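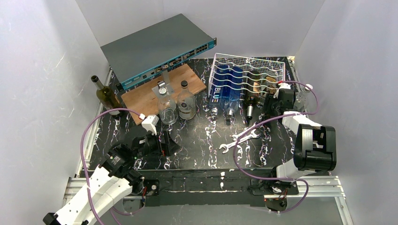

*Network switch and tools on a black, white-veined work surface.*

# About Kakotar

Kakotar is an email and web marketing company for small businesses. We write newsletters, clean up mailing lists, fix sign-up forms and keep company websites readable. Most of our clients have fewer than 20 employees, and many have one person who handles marketing between other jobs.

We work from Luvton, where the company started, and with clients in other towns by phone and video. You don't need to be local to hire us.

## How we started

Lakshmi Kandasamy founded Kakotar after nine years in the marketing department of a garden supply wholesaler. Part of her job was the customer newsletter. It went to 2,594 addresses, and when she finally checked the list against the order records, only 904 of them belonged to anyone who had opened a message or bought something in two years. The rest were old accounts, misspelled addresses and people who had moved on.

She removed the dead addresses, cut the newsletter from four pages to one, and started sending it on the first of the month instead of whenever it was finished. Replies came in from customers who said they had not seen the newsletter before, although they had been on the list the whole time.

A supplier asked if she could do the same for them. Then a feed store asked, and a dentist. She left the wholesaler that May and registered the company a few weeks later.

## What we do

**Newsletters.** We plan, write and send them, or we edit what you write yourself. Most clients send one a month. We will tell you if we think you are sending too many.

**List cleanup.** We check your mailing list for bounced addresses, duplicates and contacts who never agreed to be on it. You get a plain spreadsheet showing what we suggest removing, and you make the final decision before anything is deleted.

**Welcome messages.** A new subscriber should hear from you within a day. We write a short series, usually three emails, and set it up in whichever sending service you use.

**Website text.** Home pages, service pages, staff pages, opening hours. We rewrite what is out of date and take down what no longer applies. We don't build online stores, but we can work alongside the developer who built yours.

**Sign-up forms.** We test the form on phones and desktop computers, shorten it where we can, and make sure the confirmation email arrives.

## Gastia, our planning calendar

Gastia is the shared calendar we use with every client. It shows what is being written, who has to approve it and when it goes out. You can leave comments on a draft without making an account, and you can print the month on a single sheet if you prefer paper.

We built the first version for ourselves because drafts were getting lost in long email threads. Clients started asking for access, so we tidied it up. It comes with all of our monthly plans and we don't sell it separately.

## How we charge

Our monthly plans are based on the size of your list after cleanup:

- Up to 1,000 contacts: one newsletter a month, with one round of changes
- Up to 2,000 contacts: two newsletters a month, with two rounds of changes
- Larger lists: we give you a written quote

List cleanup and website text are priced by the job. You will have the price in writing before work begins. Plans run month to month, and you can stop at the end of any month by sending us an email. There is no setup fee.

Your list stays yours. If you leave, we send you a full export along with the templates and the text of everything we wrote for you.

## What we don't do

We don't buy mailing lists or send to lists that were bought. We don't write reviews for clients to post as if customers had written them. We also don't promise a set number of new customers, and we are careful with open rates, as some mail programs count a message as opened when no person has looked at it. Our reports give clicks, replies and unsubscribes first.

Paid search advertising is outside our line of work. If you need it, we can suggest people who do it full time.

## Who you'll deal with

Each client has one writer and one backup who knows the account. Your writer is the one who picks up the phone when you call, and the one who joins the monthly check-in. These calls last half an hour and are mostly spent on what is coming up in your business - a new hire, a price change, a closed week in summer - so the newsletter can mention it on time.

Lakshmi still reads every first issue before it goes out. Marty is the office dog. He is in most mornings and can sometimes be heard on calls.

## Working with us

New clients start with a review of their list and their last three mailings. We send our notes back within five working days, and there is no charge for them. If you have never sent a newsletter, we look at your website and the emails you already send, such as receipts and appointment reminders.

After that it usually takes two to three weeks to get a first issue out. Photos and approvals are the usual cause of delay, so it helps to decide early who on your side will sign off.

The office is open from 8:30 a.m. to 5 p.m. Use the form on our contact page and tell us the name of your business, the sending service you use and the size of your list, if you know it. We answer new inquiries by the end of the next working day.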